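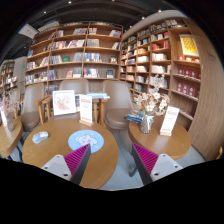
Page last changed: April 9, 2026

Chapter 7
Listening to the crowd: social media and the live event

Think of the last big match, race or final you watched. Were you only watching? Most people have a phone in one hand these days, and while the play goes on they are moaning about the referee, sharing a clip, asking a friend if the trains are running, or posting a blurry snap of their pie. All of that is talk about the event, and nearly all of it happens where the organisers can read it. I find this one of the most exciting things in the whole of marketing! For most of the history of the trade, finding out what customers thought meant asking them weeks later, with a clipboard. At a live event they are telling you while it is still going on.

In Chapter 6 we looked at planned campaigns, where a firm decides what to say and when. Now we turn that round. This chapter is about what happens when the public does the talking first and the firm has to keep up.

What you will study

By the end of the chapter you should be able to explain the difference between monitoring and listening, sort incoming messages by how urgent they are, draft a short public reply in a suitable tone, and judge whether a live social media effort did any good. You will need the idea of "reach" from Chapter 3, so go back and read that section again if it has gone hazy.

An opening case: the Bridine half marathon

Bridine is a seaside town with a half marathon every March. Its organisers hired a small agency, Pukora, to look after the race's accounts over the weekend. Pukora had a team of two, one to read and one to reply, and a plan that mostly dealt with cheerful posts: photos of the start, thanks to the sponsors, a finish-line competition run by the sports drinks firm Meireles.

Then the car park filled up early. Within 50 minutes the race accounts had received 259 messages, and most of them had nothing to do with running. People wanted to know where to leave the car, whether the start would be held back, and if they could still collect a number. Some were polite. Some were really not! A few were from residents who couldn't get out of their own drives.

Pukora's team did something sensible at this point. They dropped the planned posts and put one clear message at the top of every account, giving the second car park and the walking route to the start. Then they went through the queue and answered 54 people one by one, choosing those whose problem the pinned message did not cover (a runner who needed step-free access, for instance, and a parent who had lost sight of a teenager near the baggage tent). The Meireles competition went out an hour and a half late, and the sponsor was none too pleased about it.

Keep this case in mind as you read, as we shall come back to it in sections 7.2 and 7.4. Was the sponsor right to be cross? There is a fair argument on both sides, and the contract between Pukora and the race had nothing in it about who came first.

Monitoring and listening

These two words get used as if they meant the same thing, even by people who work in the field. In this book, monitoring means spotting individual messages and dealing with them. Listening means stepping back and asking what all the messages together are telling you. When Pukora replied to the runner about step-free access, that was monitoring. When the team noticed that nearly every message was about parking and changed the plan to suit, that was listening.

You can do the first without the second, and plenty of firms do. Their reply times look splendid, and yet the same complaint turns up year after year – always answered promptly, never passed on to anyone who could fix it.

Key terms in this chapter

Escalation: passing a message to someone with the power to act on it.
Holding reply: a short public answer that says the problem is known and when more news will follow.
Pinned post: a message fixed at the top of an account so that it is seen first.
Sentiment: whether the talk about an event is, on the whole, warm or hostile.

Before you read on

Pick an event you know well, large or small. A school sports day will do nicely, or your local team's next home game. Write down five questions that people are likely to ask online during it, and put beside each one the name of the role (steward, ticket office, first aid and so on) that would know the answer. Keep your list. In section 7.1 we shall set it beside the one drawn up for the Cindavska cycling tour, where the public asked a great deal about dogs.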